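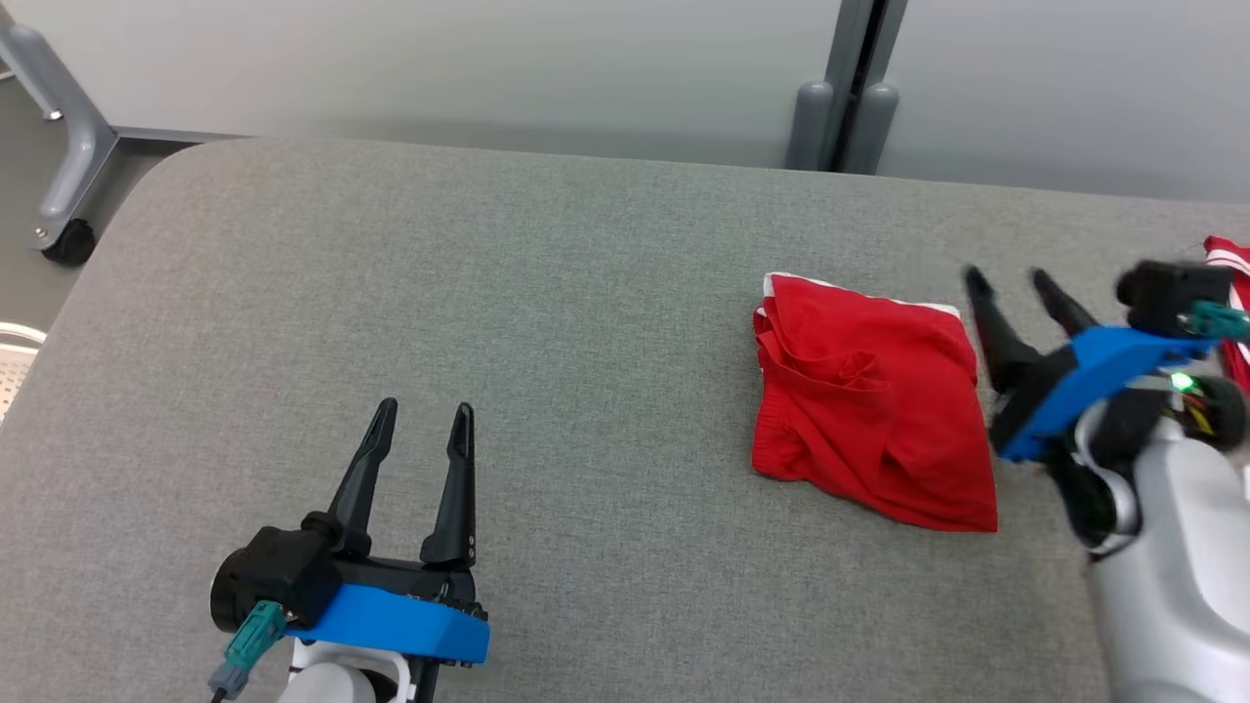

Folded red garment on a grey fabric surface

Nemance Cave Rescue Service
Equipment and Communications Support

Ticket: 194
Opened: 5/20/25
Category: Underground communications
Priority: High
Raised by: Kaede Sugiyama, Surface Control
Assigned to: Tharindu Kodikara
Status: Resolved, monitoring

Summary
Loss of voice contact between Surface Control and the forward station at Clurklow Pot during a stretcher exercise. Text messaging over the same link continued to operate.

Initial report (K. Sugiyama)
The single-wire telephone line was laid from the entrance to the forward station at the head of the second pitch. Voice quality was satisfactory when the line was first tested. Once the stretcher party had passed the boulder choke, speech from underground became unintelligible and was then lost altogether. The forward controller reverted to the Imai text unit, and the exercise continued under the alternate communications plan. The stretcher party was held at the pitch head for 12 minutes while contact was re-established. No member was placed at risk.

Please advise whether the line should be withdrawn from the callout store pending inspection.

Response 1 (T. Kodikara)
Thank you for the report. The reel is to be tagged and set aside until further notice. Kindly confirm the following:
– handset numbers in use at both ends
– type of earth connection at the forward station
– whether the line was tied back through the choke or left on the floor

Reply (K. Sugiyama)
Handset 2 was at the surface and handset 5 was underground. The forward earth was a stake placed in a gravel bank. According to Ryota Ikeda, who laid the line, it was tied back above the choke but rested on the floor for a short section below it.

Response 2 (T. Kodikara)
Both handsets were bench tested at the depot. Handset 2 performed within tolerance. Handset 5 showed intermittent output when the lead was flexed at the cable gland, and a strand of the earth conductor had parted inside the plug.

The reel was then run out in full in the depot yard. The insulation was abraded in one place, consistent with contact against rock. The damage alone did not reproduce the fault. With the handset 5 lead flexed, speech was lost on every attempt.

Action taken
The handset 5 lead and plug have been replaced. The abraded section of line has been cut out, rejoined and sealed, and the reel label amended to show the new length. Chie Kudo has updated the store register.

Comment (Bianka Pálfi, Training)
The repaired set was taken to Idia Quarry adit and used with the line routed through standing water. Speech was clear in both directions. I would ask that line parties be reminded to tie back below an obstruction as well as above it – the current field card mentions only the latter.

Response 3 (T. Kodikara)
Noted, with thanks. The field card will be amended at the next reprint. The reel and both handsets are returned to the callout store. This ticket will remain under monitoring until the next underground exercise, when Surface Control is asked to record line quality at each station on the usual form.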